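2019-11-14

Block stock sorted this morning. Of the 200 delivered by Pasichnyk, 2 had split corners and went back in the carton. The rest are within tolerance on width but not on height, where the spread is enough to matter once they are stacked. I sorted by height into trays and labelled the trays in pencil. Labels to be redone in ink.

Wiped the black tabletop twice. Matte finish holds chalk dust, and a dry cloth only moves it. A damp cloth followed by a dry one worked. The green backdrop still has its folds on the left side. Steaming it is on the list for March, when the rest of the Cludard fabric is due for cleaning.

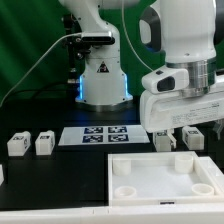 Hanna Shevchuk thinks the height sort is wasted effort, that a light sanding of the top faces would bring the whole lot into line in an afternoon, and that I should try 50 before arguing. I did argue. Sanding changes the surface as well as the height, and the white plastic is thin at the edges. We settled on a test batch from the tallest tray.

Sandpaper order placed with Illier, item 546, two grits. Trays moved to the lower shelf, tallest at the left. Carton with the split ones is by the door for return.

Left at ten past six. Need a new pencil.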